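4.2 Comparison of the two camera views

The second part of the study asks which camera a small gripper cell should rely on when it has to find the tabletop before a pick. We compared a fixed depth sensor on a stand with a small camera mounted at the wrist. The arm, the parallel-jaw gripper and the controller settings were the same for both. Only the source of the pose estimate changed, and the operator (Alva or Zou) did not know which source was active during a trial.

The fixed sensor stood at the back of the table, against the wall, on a black pole with two adjustment knobs. A pine tabletop was kept in place of the matte black sheet used in Section 3, because the earlier reviewers of the Flillska protocol asked for a surface closer to what a user would have at home. The target in the box trials was an open, shallow cardboard box.

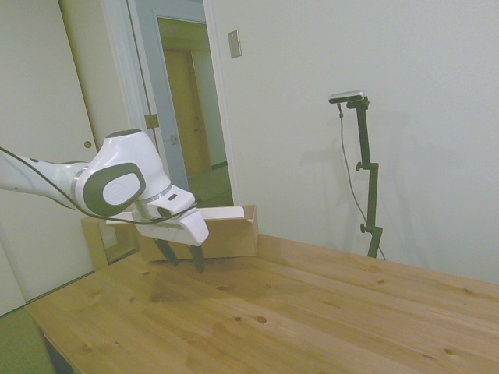 Figure 4. Workspace for the box trials, with the arm at left, the open box behind the gripper and the depth sensor on its stand at right.

Each source was given 40 approaches. An approach began from a hover pose with the fingers open and ended when the controller either accepted a surface estimate or timed out. Height error was taken against a touch-off measurement made with the same fingers before each block. We did not correct for thermal drift in the arm, which Peng had found to be small in the November tests.

The fixed sensor accepted an estimate in 34 of its 40 approaches. All of the timeouts fell in poses where the gripper housing stood between the sensor and the target area. Moving the stand would shift this blind region without removing it, and the calibration would have to be repeated after each move.

The wrist camera does not have that problem, but it depends much more on surface texture. The Ornden tracker matches small high-contrast features between successive views and needs at least 12 of them to accept a height estimate. Wood grain is a poor source of such features. Long parallel lines fix the position across the grain and leave it weakly fixed along the grain, so the solver leans on knots, glue joints and whatever specks lie on the surface.

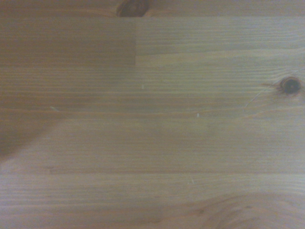 To test this dependence we repeated the wrist trials with the gripper turned so that the grain ran along the other axis of the view. The weak direction turned with it, as expected. Soft focus at close range made matters worse, and the Eltik lens cannot be refocused during a motion. Shadow edges were a further source of error: the tracker sometimes kept a shadow boundary as a feature even though it moved with the arm. Masking low-gradient edges removed most of these false matches and added almost 2 ms to each cycle.

Combining both sources by simple switching, with the fixed sensor used at the hover pose and the wrist camera used for the final descent, is treated in Section 4.3.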